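Zollau Writers' Circle
Minutes, 26/12/2020

Chair: Tadeo Henríquez. Quorum met, though only just.

1. Last minutes
Approved, with one correction. The September reading did not "sell out." The tickets were free.

2. Guest post on Clater
The blog wants 2000 words from us on how a novelist changes careers. Members asked what we get for it. A link, apparently. The chair has written for Clater before and saw no change in sales. One member feels exposure builds slowly. Others would like to see evidence. Agreed to offer one post, at half the length, and look at it again afterward.

3. Endeo contest
The entry fee is 14 dollars and the judges are not named. Their flyer claims 3234 entries last year, with no word on who counted. We will not put it in the newsletter until they send us the judges' names. The chair to write to them.

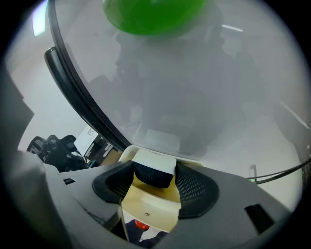
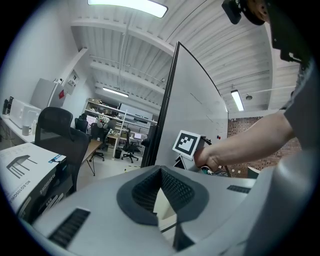

4. Anthology
"Saha" stands as the working title, over two objections that it tells a reader nothing. Printing some 200 copies was proposed. It was pointed out that boxes of the last anthology are still in the chair's garage. Motion to print on demand instead carried, one against.
The theme of starting over was kept. Several members doubt we need another story in which someone quits an office job and opens a bakery. The call for stories will say so, politely.

5. Critique rules
Proposal to begin every critique with praise. Long discussion. Not adopted.

6. Other business
The request for a logo was put off again.

Next meeting to be set by email.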